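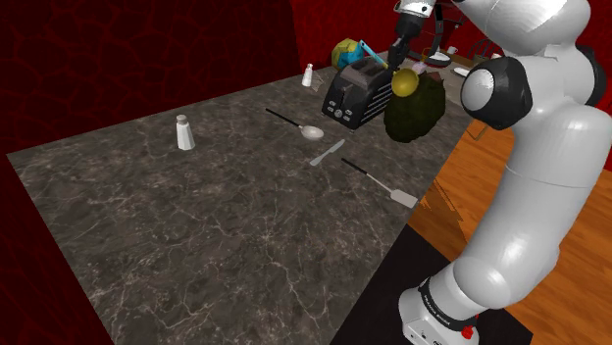 Small claims desk moves to the Boutros building

Quick one from us this month, half the office is in depositions and the other half is packing boxes.

Starting in February the small claims and contract desk will be on the second floor of the Boutros building, same street, three doors up. Same phone number. Same people. Parking is behind the building, enter from the alley, not from the front (the front lot belongs to the dentist and they do tow). If you have a Monday appointment already on the books it stands, just go to the new door.

Initial consults on contract matters stay at 300 dollars flat. That covers one hour with an attorney and a short written summary afterward. If you hire us within 21 days the 300 goes toward your bill. Noura Zoubi handles the scheduling, ask for her.

Lien deadlines - please read

We had more than 53 calls last quarter from subcontractors who hadn't been paid and wanted to know what to do. Too many of them called late. Lien rights run on a clock and the clock does not care that the general contractor kept promising a check on Friday. Notice periods differ from state to state, and they differ again depending on whether you supplied labor or materials or both, and whether the job was public or private. So don't go by what your cousin did on his job.

What to have ready when you call:

The contract, or if there isn't one, the texts and emails where the price got agreed.
Last day you had people on site. The real last day, a punch list visit may or may not count.
Every invoice sent, with dates.
Name of the owner of the property, if you know it. If you don't we can look it up.
Anything you signed. Especially waivers. A lot of people sign a "final" waiver to get a partial check and then are suprised later.

On waivers. Read the top line. Conditional means it kicks in when the payment clears. Unconditional means it kicks in when you sign, check or no check. If somebody is pushing an unconditional one across the desk before you've been paid, take it home and send it to us first. Suha Hakim will look at a one-page waiver for existing clients at no charge, usually same day, though not during trial weeks.

Skorside matter

Several of you have asked. We represent four of the suppliers on the Skorside warehouse job. The other side moved to send the whole thing to arbitration and the judge has now ruled that two of the four contracts have an arbitration clause that holds up and two don't. So it splits. Two go to an arbitrator, two stay in court, and yes that means twice the paper. Vsevolod Polishchuk is lead on the court side and Zaid Zein has the arbitration. We can't say much more than that here. If you are one of the four you have a longer letter coming by mail, please don't forward it, not even to your bookkeeper, without checking with us.

General point for everyone else - go look at the back pages of your own form contract. Plenty of people copied theirs from somebody years ago and have no idea what it says about disputes, or which county they've agreed to be sued in, or who pays the lawyers. We do a form contract review for 595 dollars, includes one round of changes. Extra rounds billed by the hour.

Holding on to records

A reminder becuase it came up twice this month. If you think a dispute is coming, stop deleting things. Turn off auto-delete on your phone. Tell whoever runs your email. This goes for job photos, voicemails, delivery slips, the group chat, all of it. Judges can get very unhappy about missing messages even where it was an honest mistake, and then the case is about the messages and your unpaid invoice gets a lot less attention.

Client portal

We're switching from Sindico to Zodico for document uploads. You'll get an email with a link to set a new password. Old files will carry over, but download anything you need right away in case there's a gap. Trouble logging in, call the front desk, don't email the documents as attachments please, the big ones bounce.

People

Hạnh Khúc has joined as a paralegal on the contract desk. She came over from the county clerk's office and knows the filing system better than we do. She'll be the one calling you for missing pages. Call her back.

None of the above is advice on your particular case, for that you need to talk to one of us. Next issue will cover late fees and interest on unpaid invoices, if there's room.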